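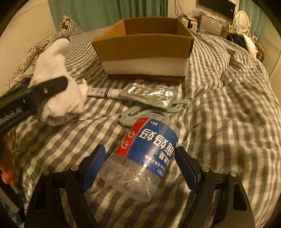 Clear the bed first and the rest of the room follows, Rohani Lau wrote back when I asked how she packs for Wekside. I have done it her way ever since. Everything small goes on the covers where it can be seen, and nothing goes in a bag until the bed is full.

August, late morning
By Damasceno

A short gallery from the bedroom at Kirnura, the day before the move to Prutevbridge. There is only one picture so far. More will go up when I have unpacked.

On the bed: a clear jar of floss picks with a red and blue label, a pale green folding hanger and a foil blister pack, all on the checked bedding. The small marking near the top of the label reads 50支.

The jar is for the washbag. I used to tip the picks into a sandwich bag to save space, but they worked their way out and I was finding them in coat pockets for weeks. Now the whole jar travels – it takes up a corner and that is that.

Folding hangers are worth having if you are going somewhere with a bare rail. I am taking 6, and they lie flat under the jumpers. The ordinary ones can wait for the second trip.

Tablets go in the hand luggage, still in their foil, with the paper leaflet folded round them and an elastic band over the top. The boxes get flattened for recycling.

Still to sort: the bedside drawer, 2 shelves of books and the shoes. The bedding comes off last and goes in on top of the case. It should take about 8 minutes to strip and fold.

Contact: use the form | © Damasceno | Back to top
Last updated: August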